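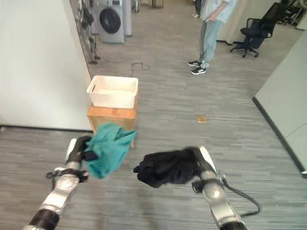 The charity shop on Betusbridge high street takes in more clothes in January than in any other month. Its manager has run it for 20 years and still sorts bags herself most mornings.

"People have had a clear-out after Christmas and they want it gone," she says. "I'd do the same. But a lot of it comes in damp, and once one thing in a bag is damp the whole bag smells."

A bag takes her up to 5 minutes. She looks at the collar and cuffs first, then the underarms, then the zip. Anything with a good label goes to one side for pricing. Plain T-shirts hardly sell at all now, she says, as new ones cost so little in the supermarket.

Coats are different. "A decent wool coat will go the same day. I could sell one every hour in February if I had them."

What can't be sold goes to Kandasamy, a rag merchant on the Gosano estate, which pays by weight. The price has dropped and she does not expect it to recover. Even so, the rag money came to 3,000 pounds last year — enough to cover the electricity, with a bit left for new rails.

I ask what she would like donors to do differently. She thinks about it while folding a jumper.

"Tie shoes together. Empty the pockets. We had a set of house keys in a pair of trousers before Christmas and they're still in the drawer." She would also like people to stop leaving bags in the doorway overnight, where the rain gets at them.

The shop is at 101 High Street, next to the chemist. Donations are taken at the back door until four.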